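# El brazo derecho se para a mitad del doblado

Llevo desde mayo con el mismo fallo en la celda de doblar ropa y lo dejo escrito por si le sirve a alguien. 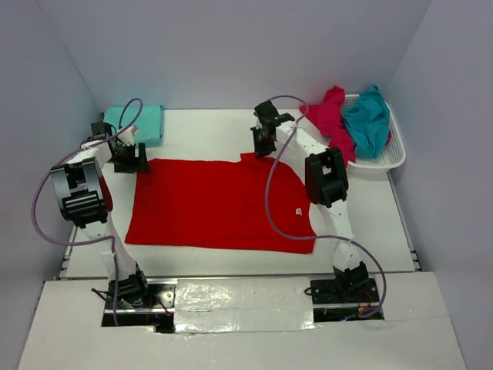

El brazo derecho se quedaba bloqueado al bajar hacia el cuello de la prenda. El izquierdo seguía su trayectoria y tiraba de la tela solo. En el registro salía siempre el error 2743, que en el manual de Urkine viene como «pérdida de comunicación» y poco más.

Primero cambié la fuente. Nada. Luego bajé la velocidad a la mitad y el fallo tardaba más en salir, pero salía. Al final era el cable exterior: con el brazo muy estirado tiraba del conector de la pinza y cortaba la señal un momento. Lo vi moviendo el brazo a mano, con la corriente quitada.

Lo que me preocupa es lo otro. La parada de un brazo no paraba al otro. Ahora los 2 comparten la misma línea de parada y he dejado más holgura en el cable, sujeto con brida.

Van 300 ciclos sin error, casi todos con camisetas. Me falta probar con toallas, que pesan más, y pedir a Tendham un conector con cierre.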